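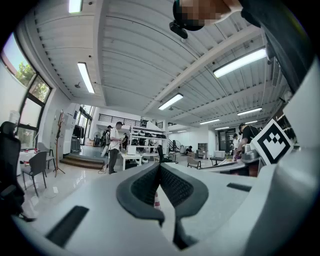

Hand-Held Gripper Kits: Buying and Budgeting Questions

These are the questions we get most often from labs and small companies pricing their first set of hand-held grippers. Prices are in US dollars, before tax and shipping. If your question isn't covered, send it through the contact form with your zip code and the number of kits you have in mind.

What does one kit cost?

The Tufa hand-held kit is $1,318. That includes the gripper body, one pair of soft finger pads, a printed marker set, a camera mount and a carrying case. The camera is sold separately, as many buyers already own one that fits.

What does the kit cost with a camera?

The Tufa Complete is $2,823. It adds the camera, two batteries, a charger, a memory card and a spare pair of finger pads.

How many should we order?

Plan on one kit for each person who will be recording at the same time, plus one spare for the group. A team of five recording together should budget for 6 kits. If your people work in shifts, count the largest shift.

Do we need a robot arm before we start?

No. You can record with the hand-held kits first and buy the arm in a later budget year. Do check that the arm you plan to buy accepts the Tufa wrist plate. The Ostanent arm takes it without an adapter. For other arms, send us the flange drawing and we will quote an adapter.

What wears out, and what should we set aside for it?

Finger pads wear first. Groups that handle rough or sharp objects go through them faster than groups that handle cups and cloth. Printed markers get scuffed and should be replaced when the black border is damaged. Batteries lose capacity over time. We suggest a separate line in the budget for consumables so that a $40 pad order does not have to go through equipment approval.

Are the pads and markers interchangeable between versions?

Pads are. Markers are not. The marker size changed with the current version, and mixing old and new sizes will throw off your tracking. Order markers by the version number printed inside the battery door.

What kind of room do we need?

A regular workshop or large office will do. Have even lighting, a few work tables, and enough floor space that people can walk with the gripper at arm's length. Daylight is fine, but light levels change through the day, so leave the overhead lights on while recording. You will also want a shelf or cabinet for charging and storage.

Should we lease or buy?

Leasing is handled by Trarkska and starts at a term of 5 months. It makes sense for a single project with a fixed end. Past one year, buying costs less. Leased kits come with pads included, but lost parts are billed at list price.

How long does delivery take?

Kits in stock ship from Grirnthorpe within the week. Orders of more than ten are built to order, so ask for a date before you commit to a start. January is our slowest month for shipping.

Can you hold a quote until our funding comes through?

Yes. Quotes are good for 90 days and can be renewed once at the same price. Ask for a formal quote with your purchasing office named as the recipient.

Do you offer training?

A half-day remote session is included with every first order. On-site training is quoted separately and depends on travel.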